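De: Stelios Karagiannis
Para: lista embalagem-e-expedição
Assunto: Re: As células de ensacar e os nossos turnos
Data: 26 de dezembro de 2023

Caros colegas,

Agradeço ao Orestis a mensagem, que cito no fim. Peço desculpa pelo meu português, que continuo a aprender. Junto duas fotografias da célula de Jumville, para os colegas de Eltgate que ainda não a viram.
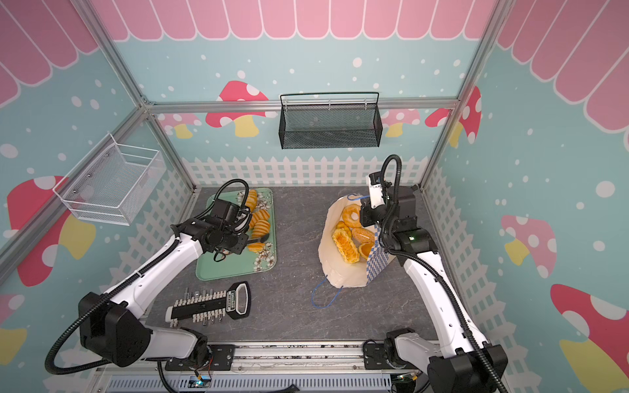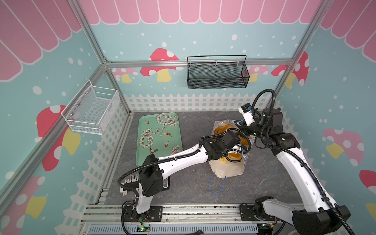

Célula de Jumville: os dois braços e o saco, com o tabuleiro verde à esquerda.

Respondo primeiro à questão dos postos. A Balaskas confirmou por escrito que os seis colegas do balcão de embalagem ficam na empresa. O que muda é a tarefa. Duas pessoas passam para o acompanhamento da célula, e as outras para as encomendas especiais, que hoje se atrasam quase sempre. A formação começa em fevereiro e conta como tempo de trabalho, isto ficou no acordo.

Sobre os números: no período de ensaio foram registados 3279 sacos, e em 173 deles foi preciso um colega intervir. Parece-me pouco, mas cada intervenção obriga a interromper o que se está a fazer, e esse custo não aparece no relatório da Dratov. Pedi que apareça.

Tenho ainda uma preocupação que não sei se exprimo bem. Quem ensaca à mão conhece o produto, percebe pelo toque se uma peça está mal cozida. Se esse controlo sai do balcão, tem de ficar noutro lugar, com nome e com horas atribuídas. Gostaria de ler a opinião dos que fazem o turno da madrugada.

Com os melhores cumprimentos,
Stelios

Orestis Manolakis escreveu:
> Boa tarde a todos,
> Ouvi que a célula vai ser instalada também em Eltgate. Alguém
> sabe se isto afeta a escala das madrugadas? Eu e mais colegas
> temos subsídio noturno e ninguém nos explicou se o perdemos.
> Orestis

P.S. Quanto ao subsídio, ainda não tenho resposta. Volto a escrever quando a tiver.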